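May 17, 2025
By the Hadton programming desk

Speaker notes: subtitle delivery for festival screenings

Open with the scope. These notes cover subtitle files for features and shorts submitted to the Hadton festival. Trailers are handled separately. Skip the history of the festival, it is in the program.

Slide 2. State the problem. In April we took in 60 titles with separate subtitle files. Most faults were timing faults. The common one is a file timed to an earlier cut, so that the text drifts after a reel change. Say "drift" and "offset" and keep them apart: an offset is constant and can be fixed with one correction, drift can't.
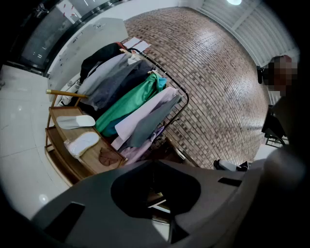

Frame rate next. A file prepared at 25 frames per second and played against a 24-frame DCP will run ahead of the picture, and the error grows with running time. Ask distributors to state the rate in the file name. Use the Pretorius print as the case: the opening titles were in sync, the last scene was not.

Slide 5. Reading speed. Our house limit is 180 words per minute for adult features. Dialogue comedies go over this, and the translator has to condense. Two lines maximum. No subtitle carries over a cut to a new scene unless the speech does. Pause here for questions if the room is slow.

Slide 6. Placement and contrast. White text with a thin dark outline is the default. Raise the text to the top of the screen when credits or captions occupy the bottom. 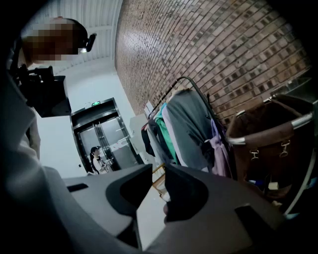
Test conditions matter as much as the file. Check the subtitles in the theater, at full size, from the back row and from the front. A laptop check will not show weak outlines or text placed too low. Pale backgrounds are the hard case. Plain brick, like the red-brown wall at the right, gives white letters enough contrast; a pale gray floor gives very little, and the outline has to do the work. Note the timecode of each doubtful line.

Slide 8. Delivery schedule. Files due 3 weeks before the screening. Grulo accepts late corrections to text only, never to timing. Vavus needs a fresh package for either, so allow for the upload.

Slide 9. Open captions. The main theater has 200 seats and one caption screening per title. Confirm that sound descriptions are in the file before it is sent to the booth.

Leave the contact slide up during questions.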